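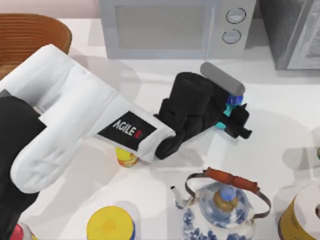 Simulated kitchen counter, AgileX arm, microwave at the back

Search this forum Advanced Go

Planner treats the held object as part of the wrist, then forgets it

Posted 15 Jul 2026 by tomsk_lathe
Last updated: same day, after 2 edits

Good evening to all. I have a problem with my simulated kitchen task and I would like to ask for your opinion before I rewrite half of the code.

The arm holds a grey rod across the gripper and must move over the counter without touching the other things on it. I plan with Wamell, and the collision model comes from our own small tool, Jendska. When the rod is attached to the wrist link, the plans look sensible. But after each replanning the attachment is lost, and the next path is calculated for an empty gripper. The rod has then no volume for the planner, and it may go through the teapot handle.

I tried to attach it again in the replanning callback. It works in 76 percent of the runs, which is not enough for me.

quillfish
Is the attachment stored in the scene or in the robot state? In Wamell these are two separate things. If you copy only the joint values into the new start state, the attached body is not copied with them. I made the same mistake in May and I lost a week on it.

tomsk_lathe
Thank you, I copy only the joint values, so you are probably right. I will change it tonight.

There is a second question, which I wanted to put in another thread, but it belongs to the same task. It is about the close camera view. The pose estimator has to find the two knobs of the microwave, and it gives me the upper one and the lower one exchanged in some views.
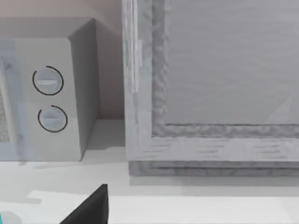
The estimator takes each knob alone, as a crop, and in a crop they are almost the same: a round face with a grip bar across it. So I think it has no chance to know which is which. My idea is to train it again with a bigger crop, where a part of the control panel is included.

quillfish
I would not train anything. You know the model of the microwave, it is your simulator. Detect both knobs, then fit the pair to the known geometry of the panel. One is above the other, and this does not change as long as the camera is not turned upside down.

b_oddment
I disagree with quillfish here. To use the known geometry is fine until you go to a real kitchen with a different microwave. Then the fit is wrong and it is wrong with high confidence. A bigger crop costs one night of training and you keep the method general.

quillfish
He did not say he goes to a real kitchen. And a bigger crop brings its own trouble: the gripper finger will come into it when the arm is near, and the network learns the finger also.

b_oddment
So you mask the finger. The joint angles are known, Vermeulen has a render mask for exactly this purpose.

quillfish
The Vermeulen mask was one step late when I used it. With a slow arm you will not notice, with a fast one you will.

tomsk_lathe
I do plan to move to hardware, but not this year. For now I will take the pair fitting and write the geometry in a config file, so it can be replaced later.

Edit: the attachment is solved. I copy now the full robot state, and in 3 long runs the rod was never lost. The callback is deleted.

Edit 2: pair fitting also works, but if only one knob is detected I have no answer. At the moment I return nothing and the planner waits.

b_oddment
Waiting is all right, but please put a time limit on it. In Grakosura we had a task which waited until the disk was full of logs.

tomsk_lathe
Time limit is added, two seconds. After that the arm goes back to the last view where both knobs were found.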